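Home About Shop News Stockists Contact

Mondura opens its Kumthorpe repair counter, and you're all invited 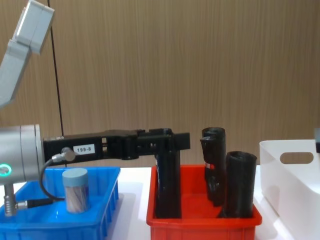 KUMTHORPE, December 7, 2018 – I'm Shona Gourlay, I run Mondura, and I've been told that a press release should be written as if somebody else wrote it. I had a go at that and it sounded like a bank, so you're getting me instead. We're opening a repair counter for bags, belts and small luggage at the front of our Kumthorpe shop in January, and I'm so pleased about it that I've been telling people in the line at the post office. If you've got a satchel with a strap hanging off, or your dad's old briefcase that won't latch, bring it in! Small parts will go into trays so that nothing rolls away, and a red tray means the job on it is still open and nobody gets to tidy it up, me included. When your bag is done you'll get a text, and you can pick it up any time we're open.

Some background for anyone who doesn't know us. Mondura started as a market stall selling canvas shoulder bags (I sewed them, badly, and then less badly). These days we make 17 styles, and we sell them from the shop and through a handful of stockists. For years people have been coming in with bags that weren't ours and asking if we could just put a stitch in this or find a buckle for that. We always said yes and then did it at night, for free or for cookies, and it got out of hand. Last winter I had a shelf of other people's handbags in my kitchen. My husband asked if they were paying rent.

So now it's a proper service with a proper price list. A simple restitch is $4. Replacing a zipper starts at $17, and that covers most day bags. A full strap rebuild is $62, which I know is real money, but it's a strap that'll carry a laptop and a lunch. Relining is quoted one bag at a time because linings are a nightmare and every one is different. We'll look at anything before we take it, we'll give you a price on the spot if we can, and if I think your bag isn't worth fixing I'll tell you so, kindly.

The person doing most of the fixing will be Mojtaba Zarei, and we're lucky to have him. He spent years in shoe repair before he moved over to luggage, and he can match a thread color by eye faster than I can find my glasses. I asked him for a quote for this release and he wrote it on the back of a receipt:

"Most bags come in with one broken thing and two tired things. I like to fix the broken thing and show people the tired ones, so they can decide. Please empty your pockets first. I have found sandwiches."

That's the whole quote. He wouldn't let me cut the sandwiches.

We couldn't have done this without a couple of suppliers. Brinkmann is keeping us stocked with buckles, D-rings and turn locks in brass and nickel, and they've agreed to send small orders, which matters a lot when you need one odd latch and don't have room for a sack of them. Basska is supplying our leather offcuts, and I'm very happy with them – good thick pieces in browns and blacks, and a dark green that I may have to hide from myself. Between them we've got 217 different bits of hardware and trim in the drawers as I write this. I know the number because I spent a whole weekend labeling them, and I'd like that effort to be on the record.

A few practical things. The counter is at the front of the shop, on the right as you come in, and there's no step, so you can wheel a suitcase straight to it. You don't need an appointment for a drop-off. We'll take canvas, leather, nylon and most fake leathers, though the peeling kind can't be saved once it starts flaking, and I'm sorry about that one, I've lost a few myself. We can't do wheels on hard-shell suitcases yet. Handles, yes. Wheels, ask me again in the summer. If your bag has a warranty from whoever made it, please check with them first, as our work might cancel it. And anything bought from Mondura gets its first restitch free, no receipt needed – I know my own bags when I see them.

We're also going to run a mending evening once a month, starting in January. Mojtaba will show you how to wax a thread, do a saddle stitch and put in a rivet without hitting your thumb. It's $17 a person, with tea and all the materials included, and you take home a little card holder you've made yourself. There's only room for a small group around our table, so please put your name down at the register or drop us a line through the contact page. Beginners are very welcome, and so are kids over ten if they bring a grown-up.

If you write for a paper, a blog or a newsletter, come by and see us. I'll happily talk for as long as you can stand, and Mojtaba will talk for a bit less. Bring something that needs fixing and we'll mend it while you ask your questions.

For interviews or anything else, ask for Shona Gourlay at the Mondura shop in Kumthorpe, or use the contact page on our website. If I don't pick up the phone I'm probably at the sewing machine, so leave a message and I'll call you back the same day.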